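Elero Park Bench 8 ft
Outdoor seating / Parks and public gardens / Benches

Item 411
Sold by Malargate
Page checked 11/10/2024

The Elero is an eight-foot park bench with a back and 2 end arms. It comes flat, in two cartons, with the bolts in a bag taped to the underside of the seat. The maker calls it "the last bench your park will ever buy." We have been selling benches long enough to have heard that from every maker we carry, including a couple who are no longer making benches. Read it as a good, heavy bench at a fair price and you will be closer.

What you get
Length: 8 feet
Weight: 90 pounds before anchoring
Arms: 2, one at each end
Finish: green, brown or black
Middle arm: sold separately
Anchors: sold separately, and you will want them

About the finish
The brochure says it will not fade. Every outdoor finish fades. The green goes first, mostly on the top rail, and on a south-facing path with no trees you should expect to see it by the third summer. Brown hides it best. The black looks sharp in the catalog and gets too hot to sit on in July, so we would only put it in shade. The brochure also says graffiti "wipes right off." Fresh marker does, with the right cleaner and some elbow grease. Paint that has been on there over a long weekend is another matter.

About the weight
Ninety pounds sounds like a lot until you watch two teenagers carry one down to a duck pond. Do not count on weight to keep a bench where you put it. The feet have a single bolt hole each and fit a standard ground anchor or a poured pad. On grass, pour the pad. The maker shows it sitting straight on a lawn, which is fine for a photo and bad for the lawn, and by spring one end will be lower than the other.

Compared with the Qiu
The Qiu bench costs more and has a deeper seat. Some people find it more comfortable. Older visitors tend to find it harder to get up from, and for a playground or a dog run we see no reason to pay the difference. For a rose garden where people sit for an hour with a book, maybe.
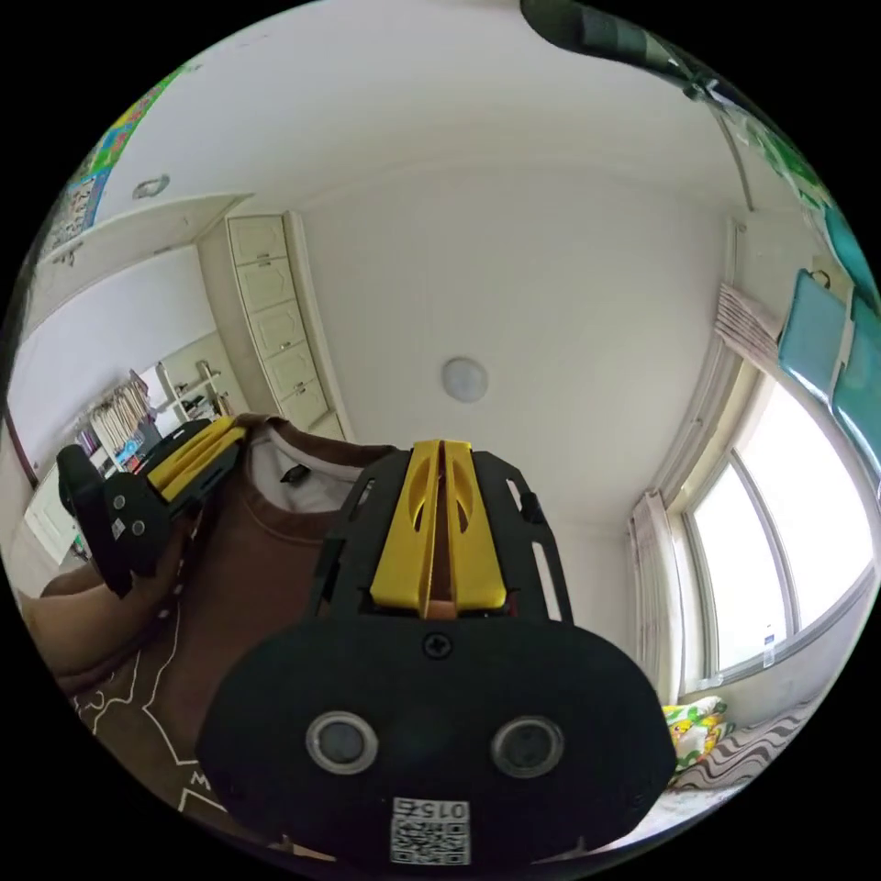

Lurkthorpe, in a buyer review: We put these along the lake loop and they are okay. Not great, okay. The slats are solid and the arms are at a good height. The bolts in the bag were the wrong length for one bench and it took two phone calls to get new ones. I would also tell people to buy the middle arm up front, as fitting it later means taking the whole seat off.

We agree about the middle arm. The bolts were a packing mistake at the maker, who says it has been fixed. Check the bag before you haul everything out to the site.

Shipping and returns
Ships by freight to the curb. The driver will not carry it into the park, whatever you were told on the phone. Orders placed in November may not leave until after the holidays. Unopened cartons can come back within 90 days, and you pay the freight. Benches that have been bolted down cannot be returned.

Related items
Elero middle arm
Ground anchor set
Memorial plaque, blank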